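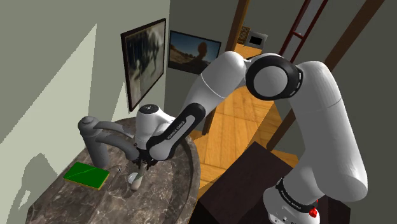 Nigel Haworth

Encimera de piedra natural Kostine - acabado apomazado

Ficha de producto. Actualizada el 24 de noviembre de 2020.

Kostine es una encimera de granito de grano medio para cocinas, cuartos de lavado y zonas de trabajo interiores. Se suministra cortada a medida, con los cantos acabados y los huecos mecanizados en taller. La referencia Umine corresponde a la misma piedra con acabado pulido y tiene ficha propia.

Características generales

Material: granito, sin malla de refuerzo en la cara inferior
Espesor: 2 cm
Largo máximo de pieza: 296 cm
Acabado de la cara vista: apomazado mate
Cantos: recto con arista matada, bisel o medio redondo
Uso: interior
Resistencia a temperatura de contacto: hasta 300 °C de forma puntual

El largo máximo se entiende libre de defectos y ya escuadrado. Para tramos superiores se trabaja con junta, preferentemente fuera de la zona de fregadero y placa. La posición de la junta se fija en el plano de despiece y no se modifica en obra.

Tono y veta

La piedra procede de bloques distintos y el tono varía entre partidas. Las muestras son orientativas. Si el pedido incluye copete, costados o isla, conviene solicitarlo todo a la vez para que salga de tablas consecutivas; las ampliaciones posteriores se sirven sin garantía de igualación. El acabado apomazado refleja menos la luz que el pulido y oscurece ligeramente al aplicar el sellador.

Soporte e instalación

Los muebles bajos deben estar nivelados y atornillados entre sí antes de la medición. No se mide sobre muebles provisionales. Los vuelos sin apoyo superiores a 25 cm requieren escuadras metálicas, que no están incluidas. Se deja una holgura perimetral de 3 mm contra la pared, rellena con silicona neutra. Las siliconas acéticas manchan la piedra y anulan la garantía.

Los fregaderos bajo encimera se fijan con el juego de anclajes Gosling, compatible con este espesor. El hueco se entrega con el canto interior acabado. Los taladros para grifería se indican en plano con su diámetro y la distancia al eje del fregadero. Entre el hueco de la placa y el frente deben quedar al menos 6 cm de piedra.

Sellado y mantenimiento

La pieza sale de taller con una mano de sellador Tendirell. La segunda se aplica una vez instalada, con la superficie limpia y seca, y se deja curar una noche. Después, una aplicación al año es suficiente en uso doméstico.

Prueba de absorción: depositar unas gotas de agua y esperar diez minutos. Si la piedra oscurece, toca sellar.

Limpieza diaria con agua y jabón neutro, aclarando y secando con paño. No usar lejía concentrada, desincrustantes, antical ni estropajo metálico. El aceite, el vino y el limón se retiran cuanto antes. Para manchas de grasa ya absorbidas se emplea una cataplasma de carbonato cálcico - se extiende, se cubre con film y se retira al día siguiente.

Precio y plazo

Precio de tarifa: 223 euros por metro cuadrado, IVA no incluido. Comprende corte y canto recto. Los demás cantos, los huecos, el transporte y la colocación se presupuestan aparte. El plazo empieza a contar desde la aprobación del plano firmado.

Consultas técnicas y planos de despiece: Wendy Whiteley, oficina de medición. Indicar siempre la referencia del pedido y adjuntar el croquis acotado.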